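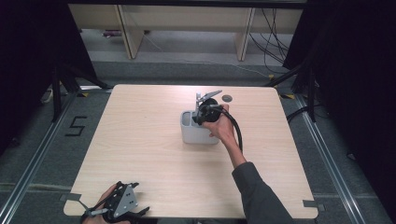
*Square table, grey caddy, the 5 on the carpet.*

# Mandport shared room – tables and caddies, FAQ

Quick answers, put together by Mehwish. Will tidy up when there's a minute.

### What do I get when I book?

One table, one chair, one caddy. Floor space for a bag. Extra chairs are stacked by the door, help yourself.

### How big are the tables?

Square, 77 cm each way. Fine for one person spreading out or two who get on. Light wood-grain top, so dark thread and small screws show up nicely. White beads less so.

### Can I push two tables together?

Yes if you've booked both. Lift, don't drag, the carpet rucks up. Put them back where they were at the end.

### What are the bits of grey tape for?

Corners. So the table goes back in the same spot every time. Please don't peel them off, even if they look scruffy. If one's come away tell whoever is on the desk and we'll stick down a new one.

### And the numbers on the floor?

Black tape, table numbers. Your booking email says which one. If somebody is already on yours, ask at the desk before moving them – it's nearly always a mix-up with times.

### What's the caddy for?

Pens, scissors, glue sticks, whatever keeps rolling off. Grey plastic, open top, divided inside. We suggest sharp things one side, everything else the other, but it's your table.

### Can I take the caddy home?

No. Sorry. We lost a few that way and the Pallatik ones have gone out of stock, so the replacements don't match. Atif is still cross about it.

### Can I buy one like it?

Not from us. Afridi on the parade had something similar in October, worth a ring.

### Is the caddy washable?

Warm water, bit of washing up liquid. Dry it properly before it goes back, the corners hold water and then the next person gets soggy paper. Not in the dishwasher pls, Ozan tried it and one came out with a bowed bottom.

### What can I use on the tabletop?

- Paper crafts, sewing, small repairs, drawing, sorting photos: all fine
- Paint: fine with a mat under it
- Hot glue: mat, and keep the gun on its stand
- Craft knives: cutting mat, always
- Varnish, resin, spray anything: no, not indoors

Mats are free, on the shelf next to the sink.

### I've left a mark. Now what?

Tell us. Damp cloth first, then the Ivora cleaner under the sink, small squirt. Don't scrub with the green side of the sponge, it dulls the top. We don't charge for ordinary marks. Burns and deep cuts we might.

### Can I have my leads across the floor?

Keep them close to the table and out of the walkway. Ask for a cable cover if you need to cross it.

### Can I leave my things overnight?

Not on the table. Lockers are £2 a night, first come first served. Label your box with your name AND booking number, we had three boxes marked "wool".

### How do I leave the table at the end?

Clear, wiped, caddy empty and back in the middle. Takes 10 minutes if you havent used glitter. Please allow for it inside your slot, the next person may be waiting.

### Found something that isn't yours?

Lost property tub at the desk. Danish goes through it at the end of each month, so don't leave it too long to come asking.

### Who do I contact?

Mervyn Dunmore, room bookings, extension 654. Mornings are best – leave a mesage if it rings out.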